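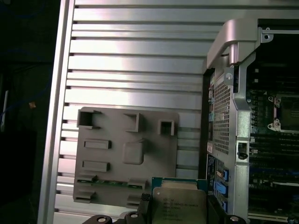 What should be done when the arm stops with a part still in its fingers? Press the stop button, leave the fingers closed, and support the part by hand before anyone releases the grip.

A processor dropped at the Zetport bench in October led to this advice. The gripper opened on restart, and fault code 2157 had been cleared without being read. Silvia Ondrejka now asks that every code be written in the log first.

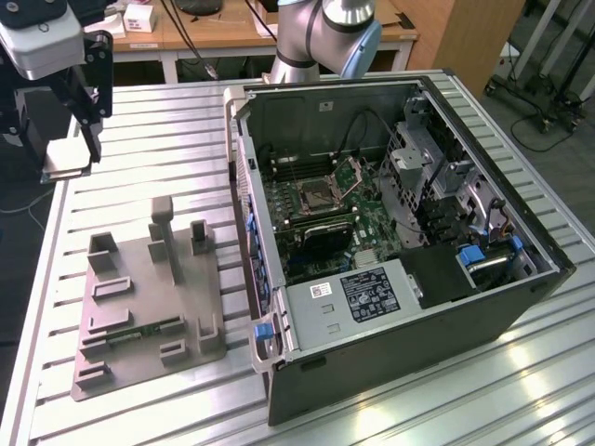

Socket damage is the costliest result of a poor restart. Bent contacts can seldom be repaired, and a board that has them must be set aside. With the case on its side and the metal bracket over the socket raised, as it is here, any part that slips may land on the contacts. Lower the bracket before clearing a fault - even a minor one. Small modules should go back in a slot of the gray fixture plate, and the arm should then be run empty for 10 cycles at low speed.

Report repeat faults to Deisy Cabrera, extension 2942.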